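How to share one can of soda in two paper cups?

Kátia Evangelista
I prepare drinks for children at the Clatley reading club. One can must be enough for two children, and I always give one cup too much. The foam also goes over the rim. How do you do it?
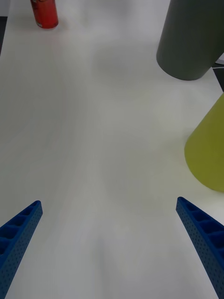
The red can, on our white table.

Anselmo Rivadeneyra
Please use cups of the same size, one gray and one yellow, so each child knows which is his. Hold the can tilted low over the cup and pour slowly.
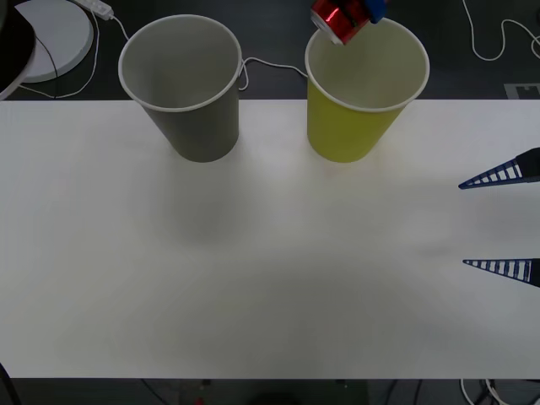

Bastos: I do not agree with only slowly. Stop at half, wait for the foam, then pour the other cup.

Anselmo Rivadeneyra
Yes, the waiting is good. I keep the can standing far back on the table, 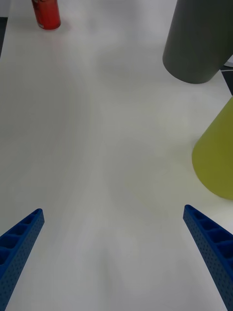

and I open it only when the children are sitting. For 10 children I put out 10 cups before.

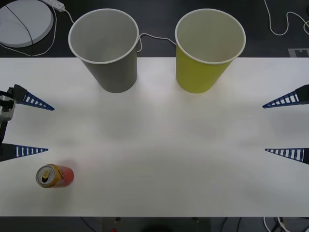
Gray cup and yellow one, with space between.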